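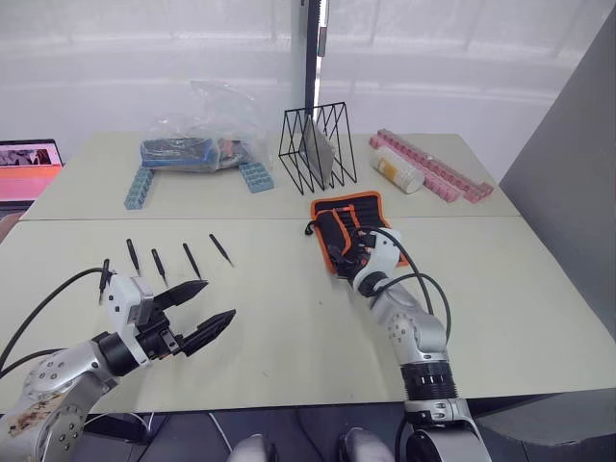

Bookcase FAQs

I get a lot of the same emails about our bookcases, so I've put my answers on one page. If yours isn't covered, write to me through the contact form and I'll reply myself (usually in the evening, once the workshop's swept up).

Which bookcases do you sell?

Three at the moment. The Garnon is the tall one, 2,000 mm high and 800 mm wide, and it's the one most people picture when they think of a bookcase. The Pelkonen is low and long and goes nicely under a window or behind a sofa. The Cerna is the corner unit, and it took me the best part of a winter to get right, so forgive me if I go on about it.

All of them are sold under the Trundaswood name and they're meant to stand together. The plinths are the same height and the front edges have the same small round to them, so a Garnon next to a Pelkonen looks as though somebody planned it.

What are they made of?

Solid oak for the uprights and front edges, oak-veneered board for the shelves and backs. People sometimes sound let down when I say the word veneer! Please don't be. A wide solid shelf moves about quite a lot between a damp autumn and a centrally heated January, and I've seen what that does to a back panel. Veneered board stays flat, and the front lipping is solid oak, deep enough to be sanded if it ever gets a knock.

How much do they cost?

The Pelkonen starts at £299 in the plain oil finish. The Garnon and the Cerna depend on finish and how many shelves you want, so it's easiest to use the price form on each product page. Painted finishes cost more than oiled ones. There are three coats of paint, with sanding in between, and each one needs leaving alone overnight.

Can I have one made to a different size?

Narrower, yes. Shallower, yes. Wider than 800 mm, I'd rather talk you into two side by side. A longer shelf sags, and hardbacks are heavier than anybody expects them to be. If you're filling an alcove, measure the width at the bottom, in the middle and at the top, and send me all the numbers, plus the depth of the skirting board. Old alcoves lean in all directions. Mine at home is a good finger's width narrower at the top than it is at the floor, and I only found out when I'd already cut the wood.

How much weight will a shelf take?

Each Garnon shelf is fine with 25 kg spread evenly along it. A full row of paperbacks won't trouble it. Art books and old encyclopaedias can, so put those on the bottom shelf, which sits straight on the plinth and is much the strongest. The same goes for vinyl records, by the way. I had a customer with a big jazz collection who ended up with a Pelkonen for the records and a Garnon for the novels, and I think that's a very sensible way round.

Do they arrive flat or built?

The Pelkonen comes built. The other two come in parts, mainly so that they'll go up a staircase. There's no glue to bother with, and all the holes are drilled for you.
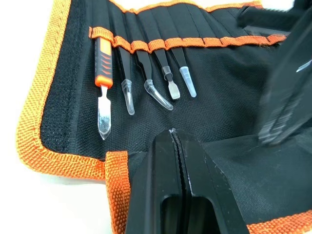

Putting a Garnon together takes most people an afternoon, and that includes a tea break and one argument about which way up the back goes (the label goes at the bottom, facing the wall). Clear more floor than you think you'll want and lay a blanket down first. Have your tools out before you open the hardware bag. I'm a great believer in a fabric roll, the sort with a row of elastic loops across it like the black and orange one, because each thing has its own slot and you can see straight away when you've left something under the blanket. You'll want a medium crosshead screwdriver, a pencil and something soft to tap the dowels in with. The hex key is in the bag. Please don't use a drill driver on the shelf fixings, as it's very easy to go a turn too far and strip the insert.

Can I build it on my own?

The Cerna, just about. The Garnon, no, or at any rate you'll need somebody for the last ten minutes when it goes from lying on its back to standing up. It's tall and it wants to twist. If you try to walk it up by yourself, all the strain goes through the two bottom corners, and those are the joints I'd least like you to upset.

Also, check your ceiling. The Garnon needs a bit of extra headroom to swing up from the floor, more than its own height, and in a cottage bedroom you may have to build it standing. There's a separate sheet for that at the back of the instructions.

I've got a part left over. Should I worry?

Probably not. I put a spare shelf pin and a spare screw in every bag. If you've got more than that, have a look along the back panel, where there's a row of screws people tend to miss. They look as though they're only there for neatness, but they're what keeps the whole thing square.

And a part missing?

My fault, and I'm sorry. Tell me which bag letter it belongs to and I'll post it out the same day if your message reaches me before three in the afternoon.

Do I have to fix it to the wall?

Yes. I know it's a nuisance, especially if you rent, but a tall bookcase with a child halfway up it is a horrible thought. There's a bracket in with every Garnon and every Cerna. The screws and plugs supplied are for brick and block. If you've got plasterboard, you'll need proper plasterboard fixings or, better still, to find a stud. The Pelkonen is low enough to stand by itself, though I'd fix that as well if you've got climbers in the house.

My skirting board pushes it away from the wall. What can I do?
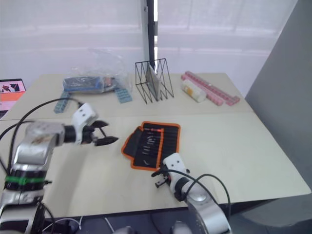

The back of the plinth is notched, and that will clear an ordinary modern skirting. For the deep moulded kind in older houses, I can cut the notch taller if you tell me when you order. It doesn't cost anything extra. If you've already got the bookcase and it's standing proud, use the long bracket instead of the short one. I'll happily send you one. Please don't take a saw to the uprights! One customer did, and then had to do the other side to match, and then the first side again.

My floor isn't level. Does that matter?

It does, more than you'd think. A bookcase that leans forward even slightly will have its books creeping out, and one that's down at a corner will look crooked next to the door frame for ever. The Garnon and Cerna have adjustable feet hidden behind the plinth, and you turn them with the hex key through the small holes inside the bottom shelf. Do this before you load any books. On thick carpet, give it a fortnight and check again, as the feet sink in.

How do I look after the oil finish?

A dry cloth most of the time, and a slightly damp one when it needs it. Once a year, I go over mine with a thin coat of hard wax oil, rubbed in along the grain and wiped off again after a quarter of an hour. I like to do it in May when the windows can be open. Put on much less than you think, as any left sitting on the surface goes tacky and then you've got fluff in it.

Don't use spray polish with silicone in it. It looks lovely for a week, but it's a pain if you ever want to re-oil.

Used oily cloths need laying out flat outdoors to dry, or soaking in water, before they go in the bin. They can heat up and catch fire if they're left scrunched up.

Will it change colour?

Oak does. It starts quite pale and goes more honeyed over the first year or two, faster in a sunny room. If you leave the same vase in the same spot, you'll get a paler ring under it. Move things about a bit in the first few months and it'll come out even. If you think you might want a second bookcase to match, try to order them together. They'll catch up with one another in the end, but it does take a while.

Can I paint an oiled one later on?

You can, but it's a proper job. The oil has to be sanded right back and then sealed, or the paint won't grip. If you're undecided, ask me for one unfinished. It saves you a bit of money and you can do what you like with it. Just don't leave it bare for long, as every mug and thumb leaves a mark.

Do you sell glass doors for the Garnon?

Not yet. I've made a pair for myself and I'm still not happy with the hinges. It's the thing I'm asked for most after extra shelves.

How do I order extra shelves, then?

Send me your order number and the finish. If you don't have the number any more, there's a sticker on the underside of the bottom shelf, right at the back, so bring a torch. Oiled shelves go out fairly quickly. Painted ones wait until I've got a batch of the same colour on the go, and white comes round a lot more often than green.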